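Boîte de rangement à couvercle Stemido, petit format

Publié le 7 novembre
Par Bülent Ertürk

Boîte rectangulaire peu profonde, intérieur blanc, destinée aux petits objets qui traînent sur une table : câbles, pinces, accessoires de poche. Elle se pose à plat et se range ouverte ou fermée. Extérieur vert. 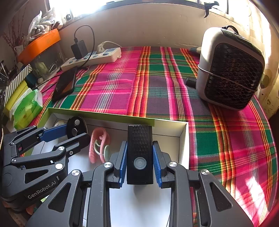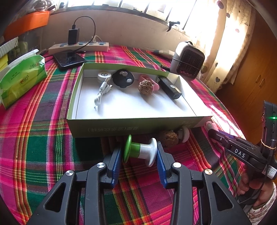

Contenance et usage

La boîte convient aux objets courts et de faible hauteur. Un câble blanc replié y tient sans être enroulé serré, à côté d'un petit pot rond et d'une pince en plastique rose. Une noix décorative ou une bobine trouvent aussi leur place, à condition de ne pas empiler. Pour un ventilateur portatif ou une multiprise, prévoir le grand format Vakley.

L'intérieur n'est pas compartimenté. Les clients qui veulent séparer les câbles du reste peuvent commander les séparateurs Akgül, vendus par 2, à glisser dans la largeur.

Caractéristiques

Référence : Stemido 1,312
Poids à vide : environ 100 g
Coloris intérieur : blanc
Conditionnement : à l'unité ou par lot de 9

Entretien

Essuyer avec un chiffon sec. Ne pas passer sous l'eau et ne pas laisser durablement contre une source de chaleur. Les plis du fond marquent un peu avec le temps, sans effet sur la tenue de la boîte.

Livraison

Expédition depuis l'entrepôt de Tistcombe. Les lots sont livrés à plat, avec une notice de pliage. Le modèle vendu avant juin avait un rabat plus court ; les séparateurs actuels ne s'y adaptent pas. Pour une commande mixte, indiquer les deux références dans le même message.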